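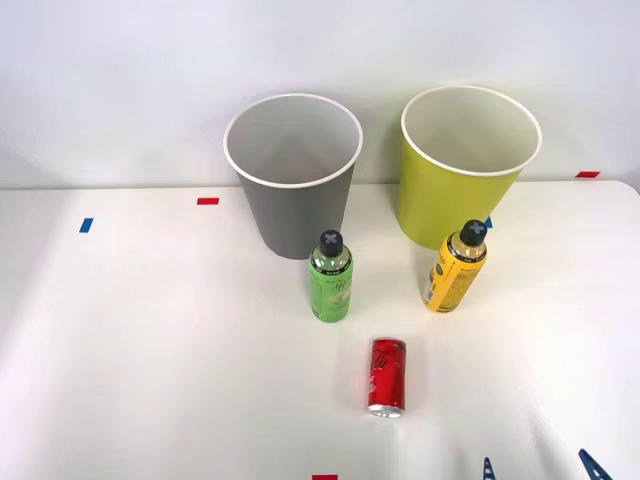 Paper cups, two small bottles and a soda can on a white table.

How to Set Up a Small Self-Serve Drinks Table

A drinks table for a small get-together doesn't take much space or much money. You need a clear surface, something to drink, something to drink it from, and a place for the trash. The steps below are for a table against a wall, where guests come up from one side only. If people can walk all the way around yours, skip the part about the back row.

What you need

A table with a wipeable top
Large paper cups in two colors
Small bottled drinks in two flavors
Canned soda
Colored tape
A marker
A cooler or a deep tub
Paper towels

Step 1: Clear and wipe the table

Take everything off, including the tablecloth if there is one. Cloths bunch up when people reach across them, and a tall paper cup tips over easily on a fold. Wipe the top with a damp cloth and dry it. Tape will not hold on a damp surface.

Step 2: Mark the spots

Cut short strips of colored tape and stick them down where each kind of drink will go. Whoever refills the table can put things back in the same place without asking you. Use a tape that peels off clean. Test it on the underside of the table first if the top is painted or varnished. Masking tape is fine on most tops, but take it up the same night.

Step 3: Put the cups at the back

Cups are the tallest thing on the table, so they go nearest the wall. Leave a gap between the two colors. We use gray for water and yellow-green for anything sweet, but any two colors that are easy to tell apart will do. Large cups can be pulled apart by the rolled rim. If they stick, twist the outer one a little.

Set cups out in short stacks. A tall stack leans, and the first person to take one off the top usually brings down three more. The Gatent sleeves we buy are easy to split between the table and the refill box.

Step 4: Set the bottles in front

Stand each flavor in front of a cup color, labels facing out. Green and yellow labels are easy to tell apart from across a room. Put out only a few bottles at a time and keep the others cold.

Leave the caps on. Guests who want a cup can pour their own, and guests who don't can carry the bottle with them.

Step 5: Add the cans

Give cans their own spot, a hand's width from the bottles. A cold can drips, so fold a paper towel in half and set it underneath. Change the towel when it soaks through.

Step 6: Plan the refills

Keep the cooler under the table or just beside it. For an afternoon event, allow 2 drinks per person and buy a few extra if it is June or later. At our last one in the Herndale hall we checked the table every half hour and that was often enough.

Cleaning up

Pour leftovers down the sink before anything goes in a bag. Rinse bottles and cans for recycling. Many paper cups have a plastic lining and can't go in with paper, so check your local rules. In Astdale they go in the regular trash.

Peel the tape slowly, at a low angle. Any sticky marks come off with a little cooking oil on a paper towel, followed by dish soap and water.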